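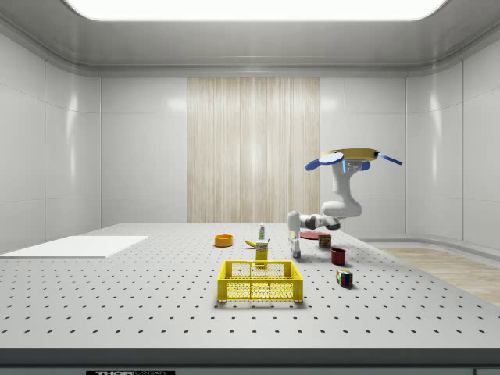
*La scène « labo » de Skatton : le bras, le panier jaune et tout le bazar à ranger.*

Bon, j'ai craqué. Ça faisait des mois que je tournais autour de Skatton, le simulateur de robotique par abonnement, et en août j'ai fini par sortir la carte bleue. 122 euros pour trois mois, avec le pack de scènes Lokach inclus. C'est le prix d'un bon resto à deux, vin compris, sauf que moi je me suis retrouvée toute seule devant mon écran à essayer d'attraper une banane virtuelle.

Petit rappel pour ceux qui débarquent sur ce blog : je bricole des robots le soir, j'ai un petit bras de bureau qui perd ses vis, et je n'ai ni la place ni le budget pour un vrai bras industriel. Un simulateur, c'est donc le seul moyen pour moi de jouer dans la cour des grands sans revendre la voiture !

L'installation d'abord. Comptez une bonne soirée. Le téléchargement est énorme, l'installateur plante si votre dossier utilisateur contient un accent (merci, vraiment, pour nous autres francophones) et il faut créer deux comptes, un chez Skatton et un chez Lokach, qui ne se parlent pas. J'ai fini par tout réinstaller dans un dossier à la racine du disque et là, miracle, 20 minutes plus tard le labo s'affichait.

Et il est beau, ce labo ! Des murs blancs tout brillants, un grand panneau en bois au fond, un plateau gris percé de petits trous comme en optique, avec même l'étiquette THORLABS sur la bande de devant. Ce genre de détail me fait fondre. Les reflets sur les parois sont doux, la lumière du plafond aussi, et j'ai passé un temps idiot à promener ma caméra au lieu de travailler.

L'exercice de base du pack s'appelle « rangement libre ». On a une banane, un bol orange, une assiette rouge, un Rubik's cube, un mug, une boîte de conserve, deux ou trois autres bricoles, et il faut mettre ce qu'on veut dans le panier. Dit comme ça, c'est un jeu pour enfants de maternelle. J'ai mis trois soirées.

Le cube, facile. C'est l'objet que je conseille pour commencer : des faces bien droites, on descend la pince à la verticale, on serre, on remonte. La banane, c'est une autre histoire. Elle est posée sur le flanc, elle pivote dès qu'on la touche un peu de travers, et la première fois je l'ai carrément envoyée hors de la table. Quant à l'assiette — quelle horreur, cette assiette. Une pince qui arrive par le dessus n'a pas grand-chose à attraper sur un objet aussi plat. J'ai essayé de la pousser vers le bord pour la prendre par la tranche, j'ai essayé d'incliner le poignet, et puis j'ai décidé que l'assiette resterait sur la table et que c'était très bien comme ça.

Côté commandes, on a le choix entre la manette, le clavier et un petit éditeur de scripts en Python. La manette est un vrai plaisir, à condition de baisser la sensibilité tout de suite (les réglages d'usine sont pensés pour des gens plus calmes que moi). Le clavier, oubliez. L'éditeur de scripts est correct, avec une complétion qui marche bien, mais la doc est traduite à la truelle : la pince y devient tantôt « le préhenseur », tantôt « la main », et une fois « le griffon ». J'ai repassé toute l'aide en anglais au bout d'une heure.

Ce qui m'a le plus bluffée, c'est la remise à zéro. Un bouton, et tous les objets reviennent à leur place. Avec mon petit bras de bureau, je passe la moitié de mes soirées à quatre pattes à chercher des dés sous le canapé, alors forcément, j'apprécie. On peut aussi demander une disposition au hasard, pratique pour vérifier que son script ne connaît pas juste les positions par cœur. Le mien les connaissait par cœur, évidemment.

Les trucs qui m'agacent, maintenant. Les frottements par défaut sont trop généreux à mon goût : certains objets collent un peu aux doigts de la pince, et je me méfierais avant de transposer le moindre réglage sur du vrai matériel. On peut les modifier objet par objet, mais le menu est planqué au fin fond des propriétés physiques. Mon portable souffle comme un sèche-cheveux dès que j'active les reflets. Et l'abonnement se renouvelle tout seul, pensez à décocher la case !

Par rapport à Prandby, que j'avais testé l'hiver dernier, c'est le jour et la nuit pour les graphismes. Prandby est plus léger, il tourne sur à peu près n'importe quoi et sa version gratuite suffit largement pour apprendre les bases. Si vous débutez et que vous avez une vieille machine, commencez par là. Si vous avez déjà les bases, une carte graphique correcte et envie d'une scène qui donne envie de s'y mettre le soir, Skatton vaut ses sous, je crois.

Moi je garde mes trois mois, et je verrai ensuite. Prochaine étape : le bol orange, à attraper par le rebord, en script cette fois. Et si quelqu'un a une technique pour l'assiette, les commentaires sont ouverts — je prends tout, même les idées tordues.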